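Search this site
Search
Type and press enter

17/10/2023

Six weeks on the new tablets as of this morning. I said in September that I would write something down at the six week point, whether or not there was anything to say, so this is it.

I went back to the surgery at Flornamside for the review. It was meant to be a ten past nine appointment and I was called in at quarter to ten. Firouzeh Hassanpour, the pharmacist who does the reviews there now, had my form from last time on the desk. She read my old answers back to me one at a time and asked whether I would still give them. Some I would. Sleep is better, appetite is the same, and I still can't settle to a book. I'd put myself down as "most days" for feeling low at the first appointment, and today I said "some days", which felt like a fair answer when I said it and still does now.

She has kept me on the same dose, 20 mg once a day in the morning. I had half expected her to put it up. She said she would sooner leave it alone for another stretch and look again, and that I was to ring if anything went the wrong way in the meantime. I asked about the headaches. She wanted to know if they came before or after breakfast, and I had to admit I'd not kept track. So that's one job, keeping track. Today there was one at about eleven, not bad, gone after a glass of water and a sit down.

Blood pressure was 112 over something. I didn't catch the second number and she didn't seem bothered by it.

I also asked her about alcohol, as it's my brother's birthday coming up and there will be wine. Her answer was to leave it if I could, and I think I can. I haven't missed it much. The evenings are long without it, though, and I notice I eat more toast.

The side effects, for the record. The dry mouth has nearly gone. The sick feeling went after the second week, as the leaflet said it might. The yawning is still here, and it's a nuisance on the phone, when people think I'm bored with them. Dreams are very detailed and mostly dull. Last night I was sorting out the parking at Te Moana, the holiday place we went to when I was small, and I woke up quite tired from it.

The repeat prescription was a muddle again. The surgery had sent it to the old chemist, which closed in the summer, so I walked round to the one on the corner by Zondamton and stood there while a young man rang up. It took a good half hour. I sat on the plastic chair and read the posters about flu jabs. In the end he had the right box on the shelf all along. I've written the new chemist's name on the card by the phone so I can say it properly next time.

Walked home the long way, past the allotments. It was mild and very still. I've been trying to get out for a walk each day and have managed it more often than I've missed it, I think, though I stopped filling in the chart after the first fortnight. The chart made me cross. The walking is fine without it.

The Hasetti group is still on offer. It meets in the evening, in the room over the library, and the leaflet says you don't have to talk. I've had that leaflet in my coat pocket since the first appointment and it has gone soft along the folds. Firouzeh asked about it and I said I hadn't been. She didn't push. I might go once before the clocks change, just to see what it is — I've said that before, so I won't promise it here.

Rang my sister after tea. She wanted to know if I felt any different and I found it hard to say. It isn't like taking something for a bad back, where you bend down one day and it doesn't hurt. I told her I'd answered two letters this week and had a haircut. She said that sounded like a difference to her.

Things to do: note the headaches with the time. Ring the surgery about the next review, as the desk was shut when I came out. Take the old box back to the chemist. Buy bread.

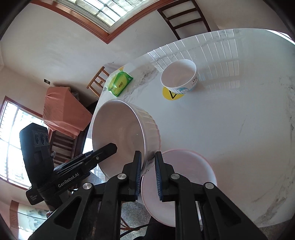 Early night tonight. I'll put tomorrow's tablet out by the kettle before I go up, and the pencil next to it for the headaches.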